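Review: Drenetley bath towels, ten months on

I bought four Drenetley towels last September to replace a set that had gone thin in the middle. They were $13 each for the hand size, and the bath sheets cost a fair bit more. I paid full price.

Drenetley lists the cotton at 400 grams per square metre. That is on the lighter side for a bath towel, and I chose it on purpose. Our laundry has no dryer, and my old Oruvby towels never got properly dry on the line in winter. These come in by mid-afternoon if there is any breeze. 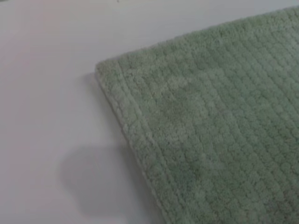
Drenetley towel in sage, close up on one corner.

Absorbency was poor for the first three washes. The label says to skip fabric softener and I did. After that they were fine, and they now dry a person off without needing a second go. They shed a lot of lint early on, so wash them apart from anything dark.

The colour has held up well. I wash at 40 degrees with ordinary powder and hang them in full sun, which ruined a navy set from Yáñez in one summer. The sage has gone a touch greyer, but I had to put it beside an unused one to notice.

Size is my main complaint. The bath towel is a bit short for anyone tall, and the bath sheet is too bulky for our rail.

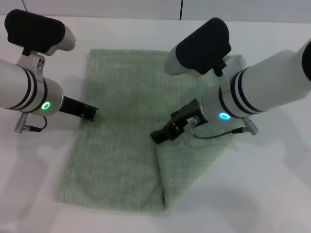

Sage terry towel, partly folded over.

Folded in thirds they stack neatly enough in a narrow linen cupboard. The hanging loop on one of mine came unstitched in autumn. I emailed the shop and got a reply from Patricio Mansilla two days later, with a replacement sent at no charge.

Good: quick drying, colour, service.
Not so good: lint, loops, short length.

I would buy the hand towels again. For bath sheets I'd look elsewhere.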